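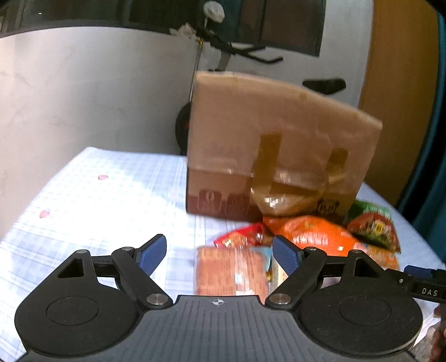

Finger pads slip on crisp packets, what do you use?
Home Builds > Grippers and end tools

stanciu_l
Hello all. I have built a hand-held gripper at home and since March I am trying to make it pick up snack bags from a table and put them in a carton. With hard things like tins it works well. With the bags it is a different story. The pads touch the plastic, the plastic moves away, and I close on air. If I press more, the bag bends in the middle and jumps out to the front.

The pads are textured, soft, glued to the fingers. I work on the kitchen table with a cloth on it, so the small packets lie very flat and there is almost no edge to take. The big bags are easier because they have air inside.

My question is: should I change the pad material, or the shape of the fingers? I would prefer not to print everything again. One pair takes me 11 hours.
Lenuța

Workley
Pad material first. Go softer. I went from shore 95 to something much softer and the difference was night and day. It costs you one evening.

fulelby_shed
I don't agree with Workley. Soft pads are nice on a full bag, but on a flat packet the tip is what matters. If the tip is round and thick it can't get under the seam. Make the last bit thin, like a fingernail. I did 2 mm at the end and I pick up sugar sachets with it.

Workley
And how many of those nails did you break?

fulelby_shed
A few. They are cheap.

stanciu_l
Thank you both. Softer I can try this week, I have a sheet left over. For the nail I am a little afraid for my tablecloth, it already has stains from this project and it is not only my tablecloth.
One thing I forgot to write: my fingers do not close parallel. They turn on a pivot, so when they are open the pads make a V. Maybe this is why the bag jumps out?

Elta
Yes, that is your problem, or most of it. With a V the force has a part that pushes outwards, and a slippery bag will follow it. Softer pads only hide this. You need a four-bar linkage with equal opposite sides so the pads stay parallel, or you tilt the pads on the fingers so that they are parallel at the width you use most.

Workley
Tilting the pads is a good compromise. It will be wrong at every other width though.

Elta
It is wrong at every width now.

stanciu_l
I understand. So a small wedge under each pad, correct for a packet that is already pinched, and for the wide bags I accept that it is not perfect. This I can print quickly.
About the softer material, does it wear out? I would like to do 1000 picks before I must change it — I write down every pick in a notebook.

Workley
Mine went shiny long before that. Wipe it with alcohol and it comes back for a while. Dust from cardboard is the worst for it.

fulelby_shed
Also check your pivot screws. If there is play in the joints, no wedge will help, the tips will cross each other when you squeeze. Stoica had a post on shoulder bolts and thin washers in this section, worth a search.

stanciu_l
I found the post of Stoica, thank you. There is a little play on the left side, I can feel it with the hand. I will put washers first, then wedges, then the softer pads, one at a time so I know which one helped. I will write the numbers here when I have them.

Elta
Please test the nail as well, even if only on a bare board. I would like to see fulelby proved right or wrong.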